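December, late, and I ought to be asleep

My feet ache and I have solder flux under one thumbnail, but I wanted to get this evening down before it all runs together with the other club evenings. We have 14 members on the list now, though with the colds going about it felt like half that, and the heating in the lab had gone off at six as usual, so everyone kept their coats on and I made far too much tea.

Candela Barrios got there before me (she always does, I think she must come straight from her last lecture without any supper) and had already stuck the timetable for the regional round up on the cupboard door. We are down for the dismantling task, which I was secretly hoping for. Last year's lot drew sorting and came home very quiet. Ours means taking the memory out of an old desktop and setting it down in a tray, as neatly as possible, in 80 seconds. It sounds like nothing at all when you say it to your mum on the phone. She said, "Can't you just pull it out, love?" and I had to admit that yes, I can, it's teaching the arm to do it that has eaten my whole autumn.

We are calling the entry Nidon, after a great long argument in which Saturnino Rivas held out for Montes until the biscuits were gone. I didn't mind either way, but I've grown fond of Nidon and have started saying good night to it, which Candela caught me doing.

Saturnino spent the first hour on the approach path, going over and over the same few lines of code and muttering, while I sat with the practice runs from last week and sorted the good from the bad. More than 23 of them went in the bad folder, mostly my own driving. I get impatient on the way down and tip the wrist. Must slow down!

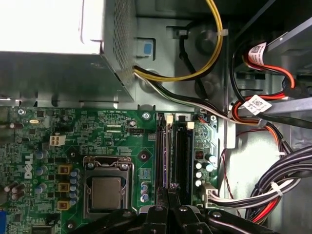 The lift is what worries me most, and I lay in the bath thinking about it until the water went cold. Saturnino wants to come straight down over the slots from above, but there's a white clip standing up at the top end of each of the two black slots, and then those red SATA cables hanging down on the right, so if we drift that way we shall be tangled in no time. I'd sooner come in from the bottom end of the slots and keep well left of the cables. I drew it out for the other two on the back of the timetable and Candela said it looked like a map of a bus station, but she did agree to try it my way first.

Bring the small torch next time, and pay Candela back for the milk.

Isix Robotics Club diary pages | Contact the club | Back to top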